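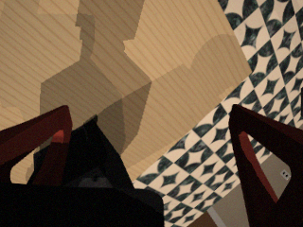 Horacio Sosa wrote in overnight to say that no machine will clear a kitchen table properly before he retires, and that he would like to be told if I find one that can. He has read every entry since July and his view has not moved.

Home | Diary | Older entries | Contact

10/24/21

I don't have much to send him. I spent the day on the table job again, all of it in simulation. Renato wants it working there before anyone lets it near a real kitchen, and I agree with him. The job sounds like nothing. There are some blocks and boxes on a square wooden table, and the arm has to pick them up and put them away. My daughter could do it at two, if she felt like it.

Started late. The first batch was set to 188 runs and I had left the old lighting in by mistake, so I stopped it and began again. Sofia thinks the shadows matter more than I allow for. The arm throws a big one across the wood, and a dark patch and a dark block are not so different if all you have is a camera. She may be right. I have put it on the list.

The long orange-brown box is what I worry about most. A small green box sits next to it, and a gripper coming down between the two has to be fairly exact. The thin flat piece near the edge is a different problem. A person would slide it to the edge and pinch it. I have not worked out how to ask for that.

Lunch at the desk. Benjamín Godoy rang about the Fimside job, where they want shelves restocked at night. I told him boxes of one size, yes, possibly. Mixed stock, no. He said the customer had already been told yes – not by him.
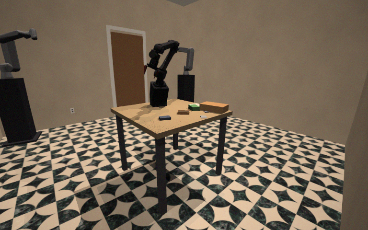
Evening

Left 1000 runs going and came home. Washed up by hand and wiped the table down, which took 7 minutes with a cloth. I moved the fruit bowl, the post and a half-finished jigsaw without thinking about any of them.

So my answer to Horacio is not yet, for kitchens. For a shop floor, some of it, if the goods stay where they are put. Will write to him tomorrow. Need to ask Renato about the Tomine licence as well, and buy washing-up liquid.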